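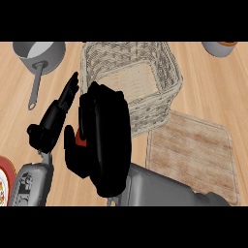 Notebook, February 2023 — leach bench, Pornden board scrap

Best result so far on the shredded circuit boards! Run 6 with the Jitard resin pulled far more palladium out of the leach liquor than run 5, and the only thing I changed was the flow through the column. Slowed it right down and let it sit on the resin longer. Liquor went in amber and came out nearly clear, which I did not expect on a first try.

Feed was 2334 g of shred, magnet pulled twice. Still too much aluminum in it. Jaanus thinks the shredder screen is worn and letting big bits through, and after sieving a scoop I agree with him.

Leach held at 70 C the whole way. Copper came off first as usual (save the copper liquor, Līga wants it for the plating cell).

Stripping the resin is the part I'm least happy with. Two bed volumes of thiourea and there was still color on the beads at the top of the column. Maybe channeling? Repack before the next run and tap it down properly this time.

Samples split in 2, one set to Ó Conaill for assay, one kept in the acid cabinet, left shelf. Don't trust my own numbers until theirs are back.

Līga Priedītis asked if this would work on the Zasano catalyst dust too. I think so — the rhodium will be a pain but I'd love to try it. Need a finer filter first, the dust plugs everything.

To order: filter papers, pH 4 buffer, tubing for the small pump.

Run 7 in March, same flow, new screen.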